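Bells, Silence, and Shared Soup: How Three Congregations in Sternville Keep a Day of Rest
Final project report, Religion and Community Life
Misaki Hamada
2013-05-12

Why I picked this topic

I grew up in a house where Sunday was the day you did laundry. So when our class was asked to study a religious practice in our own town, I went for the one I understood least, which was resting on purpose. I wanted to know what people do with a weekly holy day when the stores are open, the phones are on, and the kids have soccer.

I started in September with a plan to visit one church. By the end of the first month I had added a synagogue and a Seventh-day Adventist congregation, and my notebook was full. I loved this project, and I hope that comes through even in the parts where I got stuck.

Method

I attended 7 services and stayed for the meal afterward whenever I was invited. I interviewed people from all three congregations, usually at a kitchen table and once in a parked car during a hailstorm. I also read the parish newsletters kept in the Galindo Reading Room, going back to the years when the mill was still running. The collection holds 3447 items. I did not read all of them! I read the ones that mentioned Sunday work, Sunday sports, or Sunday closing, and the librarian let me stay past closing time twice.

I took notes by hand, except at the synagogue, where writing on the Sabbath would have been rude. There I wrote everything down on Saturday night, so my quotes from that group are shorter and I have kept them to sentences I was sure of.
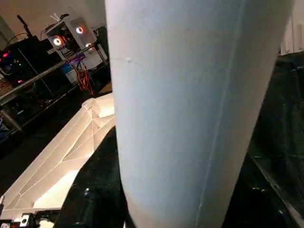 Fig. 1. White cylinder, close view.

What I found: getting ready

Almost everyone I talked to wanted to tell me about the day before. One woman at the synagogue in Flunivholm Street described Friday afternoon as "a race I like running." She cooks, sets the timers for the lamps, and puts her purse in a drawer. The Adventist families had a similar Friday, with the shoes polished and the gas tank filled. Both groups count the day from sunset to sunset, so in winter the race gets very short, and people who work late have to talk to their bosses about it.

The church families prepared less, at least in ways I could see. An older man told me his mother used to peel the Sunday potatoes on Saturday and leave them in cold water. He still does it. He said he isn't sure God minds about potatoes, but he would feel strange peeling one after church.

What I found: rules and exceptions

I expected lists of things that were not allowed. People did have them, but they were much more interested in the exceptions. A nurse in the Adventist group works some Saturdays and gives part of that pay away, because she sees caring for the sick as fitting for the day. A father at the church lets his daughter play in tournaments if the family has gone to the early service. At the synagogue I heard a long and very friendly argument about whether it was better to walk two miles in the rain or to stay home and pray alone. It was still going when the soup came out.

The newsletters show the same kind of argument in the past. One pastor wrote four angry columns about a Sunday ball game against Trirnville, and in the fifth he reported the score.

What surprised me

The quiet surprised me most. In the second service I attended there was a silence so long that I thought somebody had forgotten their part. I spent it worrying about my shoes. By the seventh visit I was looking forward to it, and I have tried keeping my own phone off on Sunday mornings — with mixed results, mostly because my sister calls then.

I was also surprised by how much the meal mattered. Several people who told me they had doubts about their faith said they would never miss lunch.

Limits of the project

My interviews lean toward people over fifty, since they had time to talk to me. I heard very little from teenagers. I also did not visit the mosque, where Friday prayer works differently from a full day of rest, and I think that comparison deserves its own project. The newsletters only tell the church's side of the Sunday closing fight, so I can't say what the store owners thought.

If I could continue, I would go back to the same families in the summer, when sunset is late and the Friday race is slower.

Thanks

Thank you to the three congregations for the soup, the patience, and the spare umbrella, which I still need to return.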